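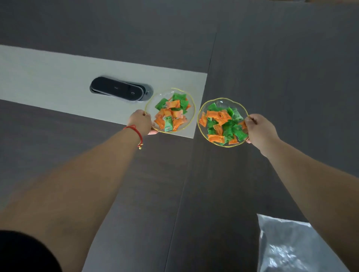

Two gold-rimmed glass plates over the meeting table, next to the pop-up socket unit.

Home | News | Facilities | Rooms | Contact
Print this page | E-mail this page

Meeting table: candy dishes, seams and sockets

The large dark table in the Plinska room is now on the regular setup list, and Seung-woo Won has asked that the points below be circulated to everyone who prepares it for visitors. They replace the October sheet.

Surface. The top is made of separate panels that meet at a long seam. Dishes and glasses should sit fully on one panel. A base that straddles the seam can rock slightly, and crumbs or sugar that get into the joint are slow to remove. Wipe along the grain with a damp cloth, then a dry one. Do not use the glass spray on the wood-grain areas – it leaves streaks that show under the ceiling lights.

Socket unit. Keep the pale panel and the black unit clear at all times. Nothing edible goes on the panel. The unit needs free space above it to open, and visitors generally want to plug in as soon as they sit down.

Dishes. Use the clear glass pieces with the scalloped edge and gold trim, stored in the Hyun cabinet on the second shelf. Pick them up by the rim, one in each hand, and set them down side by side on the dark surface with a small gap between them. The gold trim wears off in the dishwasher. Wash by hand in lukewarm water, without a scouring pad, and dry before stacking with a sheet of paper towel between pieces.

Filling. Wrapped candy only. Open the bag at the top, hold the upper corner with one hand and the lower end with the other, and tilt it low over the dish. Pouring from any height sends pieces across the table. Both dishes get a mix of colors. Stop when the heap is level with the rim or slightly above it – a higher pile slides off as soon as the first person reaches in.

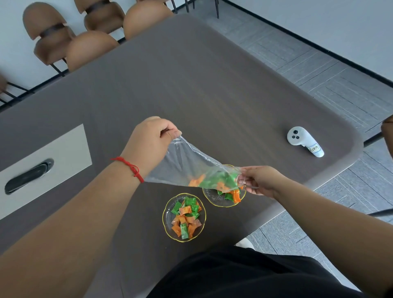

Green and orange candies in the two dishes, with the bag held above them.

Leftover candy goes back into its bag, which is folded over, clipped and returned to the Fadis drawer. Write the opening month on the clip tag. Do not combine an open bag with a new one.

Stock. Candy is ordered under supply code 177. Requests received by noon on Thursday are included in the next delivery. Chipped dishes should be taken out of use and reported under code 95; replacements are the same pattern, so there is no need to change the full set.

Questions about the table or the socket unit go to the Civesov facilities desk, extension 4000.

Print this page | E-mail this page
Back to News | Previous item | Next item | Top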